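Cleaning and Keeping Printed Vinyl Mats, Shelf Liner and Wipe-Clean Cloths

Filed under: Surfaces. Last revised Feb 9, 2020

Printed mats wear in two ways. Grit scratches the clear top layer, and the wrong cleaner clouds or lifts it. Once the top layer is gone the print goes with it, and no product brings it back. Most of the work is in getting dry dirt off before any water touches the surface.

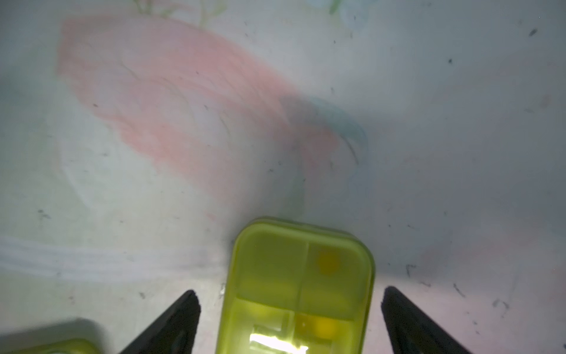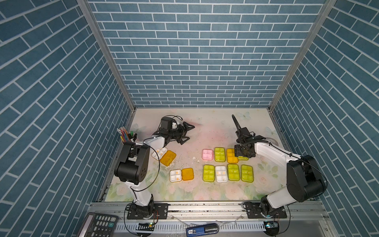
Folke Nyberg wrote in to say that the order of work matters more than the cleaner, and that he ruined a Flallura table cover by going straight in with a wet sponge. The crumbs turned to paste, the paste held the sand, and the sand did the rest. He now goes over everything with a soft brush first and has used the same bottle of dish soap for the better part of a year.

Dry pass

Use a soft hand brush or a vacuum with the brush head fitted. Work from the far edge toward you. Do not use the bare vacuum nozzle; the rim drags grit along the surface. Shake small mats outdoors, print side down. Fixed liner in drawers and cupboards has to be brushed in place, corners last.

Sticky crumbs: lift with the edge of a plastic scraper or an old store card held nearly flat. A metal blade will cut the top layer even when it feels dull.

Wet pass

Mix one teaspoon of plain dish soap into a quart of lukewarm water. Hot water softens thin vinyl and can leave it permanently rippled. Wring the cloth until it no longer drips. Wipe in straight lines, turn the cloth often, then repeat with clean water. Dry with a second cloth. Air drying is acceptable for the top side but not for the back, where trapped water smells within a day or two.

Stains by type

Crayon: rub with a little cooking oil on a paper towel, then wash off the oil with the soap mix.

Ballpoint: rubbing alcohol on a cotton swab, used only on the ink line. Test a corner first. On cheaper prints the alcohol takes the color as well.

Chalk: dry brush, then a damp cloth. Wetting it first drives the dust into any scratches.

Gray scuffs from shoe soles or chair feet: a clean white pencil eraser, light pressure. Colored erasers can leave their own mark.

Turmeric and tomato: wash, then leave the mat in direct sun for an afternoon. The yellow fades on its own in most cases. Bleach works faster and also fades the print.

Candle wax: harden with a bag of ice, then lift with the plastic card.

What to keep away from it

Scouring powder, steel wool and melamine sponges all dull the surface. The melamine sponge is the one people argue about - it does remove marks, and it does so by sanding. Acetone dissolves the print. Furniture polish leaves a film that holds dust. Rubber-backed rugs laid on top of vinyl can stain it brown from below, and that stain is in the material, so it does not wash out.

Flattening a curled edge

Lay the mat face down on a clean floor in a warm room. Put a towel over it and load the curled edge with books. Leave for 8 hours, turn it over, and check. If the curl returns, warm the back with a hair dryer on low, held a foot away and kept moving, and load it again. Sofia Andreadis suggests rolling the mat against the curl overnight instead. This works on thin cloths but can crease a mat with a foam back.

Storage

Roll with the print facing out, around a cardboard tube if there is one. Folding leaves a white line that does not come out. Put a sheet of plain paper between two rolled mats. Newspaper ink transfers. Keep the roll off concrete and away from heating pipes.

Cutting to size

Measure the space twice, at the front and at the back. Few drawers are square. Mark on the reverse with pencil, then cut with a utility knife against a steel rule, using two light passes. A new blade costs less than a new mat. Trim an eighth of an inch under size so that the edge does not ride up.

Replace the mat when the surface feels tacky after washing or when the print has worn through in patches. Tacky vinyl picks up dirt faster than it can be cleaned. The old piece can be cut up for use under paint cans or in the trunk of a car.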